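Werkstoffkunde im Innenausbau
Skript zu Einheit 6: Arbeitsflächen und Einbaugeräte
Stand: Dienstag, 21. Mai 2019

6.1 Feuchtebeanspruchung
Arbeitsflächen werden nach Beanspruchungszonen eingeteilt. Zone A umfasst Spüle und Tropfbereich, Zone B die Zubereitungsfläche, Zone C die Stellfläche für Geräte. Maßgeblich für die Quellung von Holzwerkstoffen ist die Kante; die beschichtete Oberseite nimmt kaum Wasser auf. Offene Schnittkanten sind vor der Montage zu versiegeln, auch an Ausschnitten.

6.2 Stellflächen und Wandanschluss
In Zone C überwiegt die Wärmebelastung. Freistehende Geräte benötigen Luftraum nach hinten und nach oben, die Herstellerangaben gehen vor. Gegenstände auf dem Gehäuse verringern die Wärmeabgabe, sofern sie Lüftungsöffnungen verdecken.
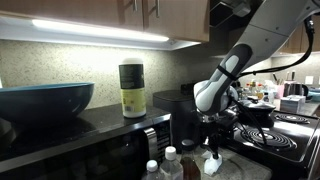
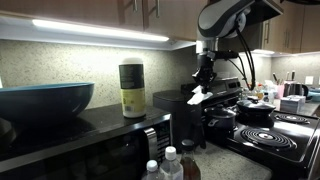
Abb. 6.1 und 6.2: Freistehendes Mikrowellengerät auf der Arbeitsfläche (Zone C), Oberseite als Ablage genutzt.

Der Anschluss Platte/Rückwand wird elastisch verfugt. Naturstein erfordert neutral vernetzendes Silikon, andernfalls Randzonenverfärbung.

6.3 Prüfreihe Hovoven
Probekörper: Spanplatte, beschichtet, Kante unversiegelt (Serie Yaman) bzw. versiegelt (Serie Jelulix). Lagerung in Wasser, Masse in g:
Yaman, vorher: 2.938
Yaman, nachher: 2.996
Die Massenzunahme beträgt 58 g, d. h. 2,0 %. Auswertung der Serie Jelulix als Übung, Abgabe über das Portal Misodgate.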